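Prayer-by-text service says it has 617 subscribers, but answers are thin

16 March 2023

A service that sends its subscribers one word to pray about each month says it has signed up 617 people since it opened last August. What those people are getting for their money is harder to pin down.

The service is called Skunness. It grew out of a women's Bible study in the town of Stesenau and is now run as a small business by two of the women who used to lead the group. Subscribers get a text on the first of the month with a single word – "patience," "surrender," "enough" – and are matched with a partner who has agreed to pray that word over them until the next one comes. A basic subscription is free. A paid level adds a weekly devotional, a phone call with a "word guide," and a printed journal.

The founders say the words are chosen through prayer. Asked whether each subscriber gets a word picked for her alone, they said that was "the heart of it." But several subscribers who compared texts this winter found they had all been sent the same word on the same day. The company's website, which used to promise "a word meant only for you," now promises "a word for your season." No notice of the change was sent out.

None of this would matter much if Skunness were still a handful of friends passing notes. Christians have been picking a word for the year, or the month, for a long time, and plenty of them find it helps. The trouble starts when a habit anyone can keep with a pencil is sold with a phone plan's worth of levels and add-ons.
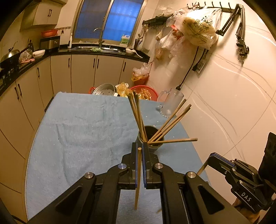

Girish Grewal, a retired pastor who writes a newsletter on church life, has been asking the company questions since the fall. He said he has no quarrel with the practice.

"If you ask a friend what you can pray for and she says 'trust,' then you pray for trust," Grewal said. "You know her. You know what her year has been like. I want to know what happens when the friend is a stranger and the word comes off a list."

He also wants to know who the word guides are. Skunness describes them as "seasoned in faith and trained to listen." The training, according to a welcome packet the company shared, is made up of two video lessons and a short quiz. There is no reference check. A guide who hears about abuse, debt or thoughts of suicide is told to "lift it up and gently suggest local help." The packet doesn't list any.

The founders said in an email that guides are not counselors and have never claimed to be. That is true as far as it goes. It is also true that the sign-up page invites women to call "when you have nowhere else to turn," and it is hard to read that line as an offer of light conversation.

Then there is the matter of results. Skunness has published a page of stories from subscribers whose words came true in some way: a woman given "open" who was offered a job, another given "wait" whose house sale fell through. The stories are moving, and some of them are probably just as they were told. But almost any month will look like "wait" or "open" if you go back over it with that word in hand. There are no stories from anyone whose word meant nothing to her.

The company is now looking to grow. It plans to move its texts to a messaging system called Prata, which would let it send words to whole congregations at once, and it has talked with Vishwakarma, a print shop, about a second edition of the journal. Church leaders who sign up their members would get a discount. It is not clear whether those members would be asked first.

Skunness did not say how many of its subscribers pay. It did say that a refund policy is being written and that subscribers' prayer requests are "kept in confidence," though it would not say where they are stored or who can read them.

Grewal said he sent the founders a list of his questions in January and has had one reply. It thanked him for his heart and told him he was being prayed for.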